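Ticket: right arm pauses over small packs, left arm fine
Product: Prernimell two-arm tabletop kit, snack packing routine
Status: open, waiting on customer
Opened by: Cristóvão Aguiar

Hi again, it's me with the snack kit. I know my last ticket got closed in February and I said everything was great, and it was, right up until I installed the Gindholm update on Sunday. Now the right arm has picked up a habit I can't shake.

What happens: I start the packing routine, both arms home normally, the lights come on, no errors on the screen. The left arm does its part like a champ. Then the right arm goes out to its first pack, gets down over it and just sits there. Sometimes it's a couple of seconds, sometimes long enough that the routine times out with "grasp not confirmed" and I have to hit resume. If I hit resume twice it usually goes ahead (usually!), but then it does the same thing on the next one.

I ran it 100 times before the update and kept a tally because Dervishi, who sold me the kit, asked me to. 13 timeouts, and I was happy with that. After the update I gave up counting when it was obvious every run had at least one.

Stuff I've tried so far:

Power cycled everything, twice. No change.

Reseated the cables at both wrists. The right one felt a tiny bit loose so I got my hopes up, but no change.

Ran the gripper open/close test from the service menu. Both grippers pass. The right one closes all the way with nothing in it and opens back up with no grinding or anything.

Redid the table calibration with the printed card. It passed on the first try, which it never used to do, so maybe that's a clue? Or maybe I'm just getting better at taping the card down.

Swapped the order of the packs so the right arm starts with something else. Same pause.

Turned the grip force down from 200 to 100 on the slider, in case it was worried about crushing something. It got worse, if anything. I put it back.

Same table, same box, and the same kind of mixed snacks I always use:
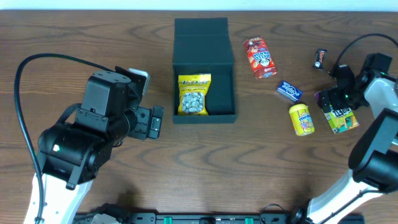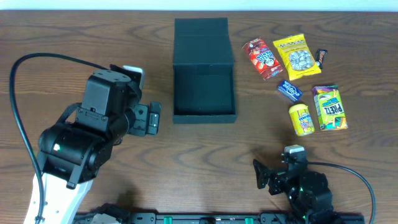
Both shots: snack setup with the open black box, both arms on the rail.

My own theory, and please tell me if I'm way off, is that the update changed how it decides where the edges of a pack are. My table has a really strong grain and I wonder if it's getting mixed up between the wood lines and the packs. I threw a plain bedsheet over the table to check and got two clean runs in a row, then a timeout on the third, so I don't know what to make of that. The sheet also bunched up, so not a great test.

Questions for you folks:

Can I go back to the previous version without losing my saved positions? The Fetton manual (the thick one) says yes on one page and then tells you to export first on another, and I can't find the export button anywhere.

Is there a setting for how long it waits before it calls a timeout? I'd live with a slow arm if it would finish the job.

Do you want the log folder? It's over the upload limit on this form so I'd need somewhere else to put it.

I'm at the bench most evenings after 6:30 if somebody wants to do a call. Thanks!

Cristóvão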